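发件人:Niltwood 厨房讨论列表成员
主题:Re: [niltwood-kitchen] 水槽下面的碗碟抽屉,应该怎么放?

大家好:

谢谢上一封信的提问。中文不是我的母语,如果有句子不通顺,请大家原谅,也请直接告诉我,我会改正。

> 各位好,我们三月要装修厨房,台面很短,水槽旁边没有地方放沥水架。
> 厨房公司推荐 Usum 的抽屉式碗柜,装在台面下面,拉开就可以放盘子。
> 我有两个问题。第一,洗完的盘子可以马上放进抽屉吗?我担心里面
> 有潮气,时间长了有味道。第二,如果有了抽屉,水槽上的沥水架还需要
> 留着吗?我先生说两个都有是浪费。
> 另外,双槽和单槽,大家喜欢哪一种?

我按照您的顺序回答。我们家的抽屉式碗柜已经用了 2 年,所以我只能说自己的经验,别的家庭可能不一样。

第一个问题:可以放,但是我不建议马上放。我们刚开始的时候,洗完一个盘子就放进抽屉一个盘子,然后把抽屉关上。过了几个星期,打开抽屉的时候闻到一点闷的味道。后来我改变了做法:洗完以后先在水槽上的架子沥水,等 40 分钟,再放进抽屉。如果当天很忙,没有时间等,我就用干布擦一遍,然后让抽屉开着一会儿。从那以后没有味道了。

抽屉里面的碗架每个月应该拿出来洗一次。底部的网格和竖的小杆中间容易留下水垢,我用旧牙刷和白醋来刷,效果很好。请注意,醋不要留在架子上太久,刷完要用清水冲干净。

关于摆放,我有下面几个习惯,供您参考:

盘子竖着放,一个格放一个,不要两个挤在一起。我们家平时拿出来用的盘子是 8 个,多余的收在高的柜子里。

大的盘子放在靠里面,小的放在靠外面,这样拿小盘子的时候不会碰到大盘子。

杯子最麻烦。碗架是为盘子设计的,杯子在上面站不稳,常常会倒下来。我曾经在 Lebrun 买了一个小的杯架,可是太高,抽屉关不上,只好退货。如果有人知道矮一点的杯架,请写信告诉我。

第二个问题:我认为沥水架应该留着。我用的是横着放在水槽上面的那种,水直接流进槽里,台面不会湿。不用的时候可以拿走,所以我不觉得浪费。

关于双槽和单槽,我喜欢双槽。一个槽洗东西,另外一个槽上面放架子,两件事情互相不影响。缺点是每一个槽都比较小,洗炒锅的时候要斜着放。如果您家常常用大锅,请您再考虑一下。

我附上一张照片,您可以看到双槽、架子和抽屉的位置关系。 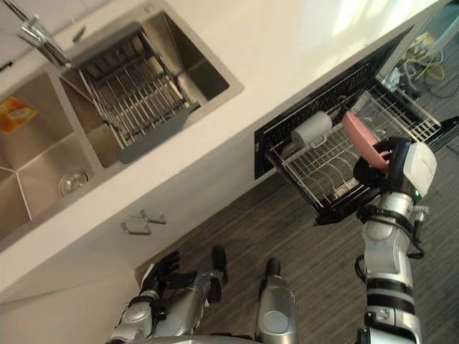

附图:台面上的双槽和灰色沥水架,下面是拉开的碗柜抽屉,有粉色的盘子和白色的杯子。

还有一件事情要提醒您。订抽屉以前,请先量水槽下面的管子。我们家的安装师傅来了以后才发现管子的位置不对,改管子又多付了 1,000 元。Naltow 的店里可以要一张安装尺寸表,是免费的,您可以把它和您家的图纸对照一下。

黑色玻璃的面板好看,可是手印很明显。我自己每天晚上用微湿的布擦一次,再用干布擦一次。如果您不喜欢经常擦,可以问问厨房公司有没有别的颜色。

还有,拉开抽屉的时候请慢一点,特别是里面放满了盘子的时候。我有一次拉得太快,最外面的盘子撞到旁边的盘子,边上缺了一小块。现在我们家的孩子也知道要用两只手慢慢拉。

您如果已经有厨房的平面图,可以发到列表里,我很愿意看一看。也想请问别的成员:你们的抽屉滑轨需要上油吗?我的说明书找不到了,最近拉的时候有一点声音,不知道应该用哪一种油。

祝装修顺利!

列表里一位用双槽的成员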